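Mernum Noodle Kitchen, Grelivside
Monthly walk-through: dish area, front counter and the new machines
Date: 28 May 2018
Done by: Elsa Turunen
With me: Dong-hyun Song (dish area), Kumiko Kamata (front)

Second checklist since the automatic dish line went in, so I've kept the old items and stuck the new ones at the end of each part. OK means OK. FIX means somebody has their name on it.

PART A. DISH LINE (the Hladun)

A1. Emergency stop reachable from both ends: OK
Dong-hyun hit it mid-cycle for me and the belt quit right away. He enjoyed that a little too much.

A2. Guards on and latched: FIX
The one on the outfeed side is latched but it rattles, and I could get two fingers behind it. I know it's a pain to take off for cleaning, but please don't leave it on one screw! Wai-kit to call Zemmont about a new latch.

A3. Floor mat flat, no curled corners: OK

A4. Rinse temperature logged each shift: FIX
There are gaps in the log for closing shift. The panel shows the number, so people figure the machine is keeping track. It isn't saving anything, we still have to write it down.

A5. Everybody on the line has had the lockout training: FIX
Fung-ping is back from leave and missed it. She stays off jam clearing till she's had it (she knows, she's fine with it).

A6. Noise: OK with a comment
Louder than the old sink, no kidding. Ear plugs are in the box by the door and hardly anyone takes them. Dong-hyun says he can't hear people coming up behind him when the dryer kicks in, so call out when you're passing with a tray. I'd like a mirror on that corner.

PART B. FRONT COUNTER AND CHOPSTICKS

B1. Counter edge and legs solid, nothing loose: OK
Leaned on it good and hard. Brackets are tight.

B2. Chopsticks sorted and checked by hand before they go out: OK
Okay, this is where I want to ramble a bit. The line washes and dries them and drops them in the bin, and that's where the automation ends. Someone still has to look for splits, pull the chipped ones and get them all facing the same way. 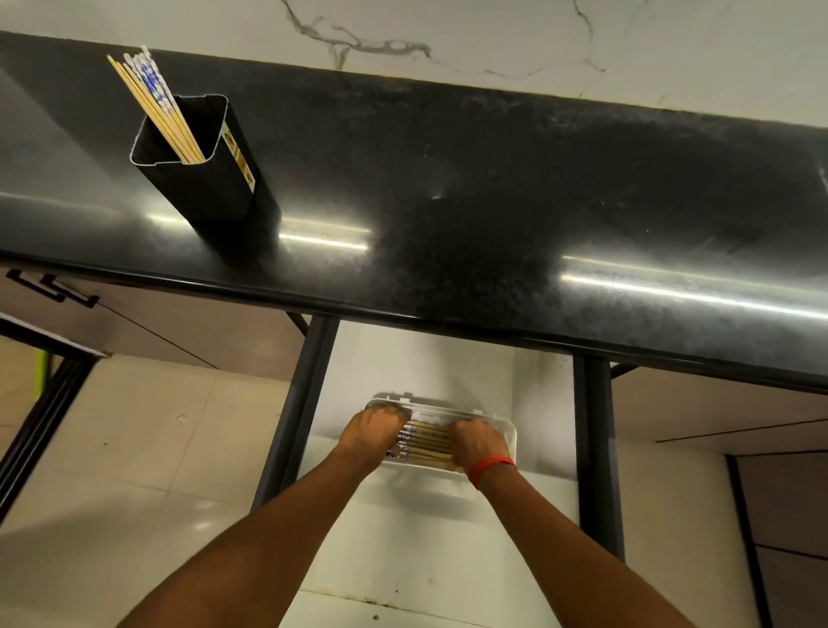
When we did it all at the sink, the sorting got spread over the whole night, a handful here and there between plates. Now the clean ones show up in a lump, 300 at a time when we're busy, and whoever is up front gets to deal with them. Kumiko told me her wrists are sore by close and that she never had that before. So we saved Dong-hyun's back and handed the job to Kumiko's wrists, and I don't love that trade.

B3. Sorting job rotated: FIX
Nobody on it longer than 90 minutes, starting with the next schedule. I'll write it in myself.

B4. Sorting done at a decent height: FIX
I tried it crouched and I tried it standing, and standing wins by a mile. Clear a stretch of counter for it before the rush.

B5. Holders washed inside and dried before refilling: OK
Kumiko does these upside down on the rack overnight. Keep it up!

PART C. PEOPLE

C1. Staff know who to call when the line stops: FIX
I asked around and got two different answers. It's Wai-kit first, then the Zemmont number on the panel door.

C2. Hours: comment only
People keep asking me, so I asked Wai-kit. No shifts get cut before October, and he'll talk to everyone before then. The dish shift does finish about 6 minutes earlier now, which is less than the brochure had us dreaming of, but folks like it.

C3. Hand-wash backup if the line is down: OK
Sink still works, gloves and brushes in the usual drawer.

Open from last time: the wet floor sign is still missing. If it's in your car, bring it back.

Signed, E. Turunen
Copy to Wai-kit Peng and the clipboard by the time clock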